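**About Jastano**

Small shop, two-arm benches, Hurkbridge. We build and program tabletop robot setups for people who sort, pack and put away small stuff all day. Started in one unit behind the old Skeltine works, now we have the whole ground floor, 3641 square feet of it, most of it taken up by tables.

Hayley Mapplebeck runs the floor. She also runs open days, answers the phone and wrote most of this page between two other jobs, so excuse the spelling.

## Open days

We do these every September and whenever a school or a firm asks nicely. Last one brought in 61 people over an afternoon, which was a squeeze. Doors at 1 pm, coffee first, then straight to the benches. No slides. We tried slides once.

What you get is a bench demo and plenty of time to ask things. Usually we set out everyday bits from the office drawer – markers, small odds and ends – and talk through how you get two arms to share one table. Who reaches first, who waits, where the cables go. Cable questions take up half the session, every time. People expect the software to be the hard part and then they see how much purple cable has to follow an arm through a full reach.

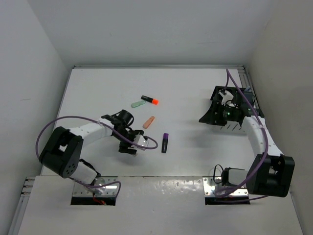
Then visitors pick where things go. Move a marker, turn it round, put it somewhere akward. The kids are much better at this than the adults. One group from Hurkbridge middle school spent their whole slot trying to find the worst possible angle for a highlighter, and we kept their notes. Two of those layouts are now in our regular test set.

Stuff gets dropped. Fine. We'd sooner you saw a normal working day than a polished run, and our staff will tell you what went wrong if they know. If they don't know they'll say so.

## What we do the rest of the year

- Bench design and build, single or two-arm
- Sorting and put-away programs for small parts
- Training for your own operators, 3 days on site
- Repairs, mostly on our own gear, sometimes other people's

Our longest-running customer is Ionescu, the craft and stationery wholesaler across the river. They came to an open day, asked about returns sorting, stayed till we locked up. Still with us. Their first program took 100 test runs before anybody signed it off, and Hayley has the clipboard to prove it.

## Coming to see us

Groups by arrangement, schools free. Closed shoes please, long hair tied back, bags stay at the front desk. Parking is round the side, not in front of the roller door – deliveries come all day. Tell us ahead of time if you need step-free acess, the side entrance is level but we keep it locked.

Got a small object you want to try on the bench? Bring it. Nothing wet, nothing breakable, nothing you need back in perfect shape.

Call or stop by the desk and ask for Hayley. Mornings are best.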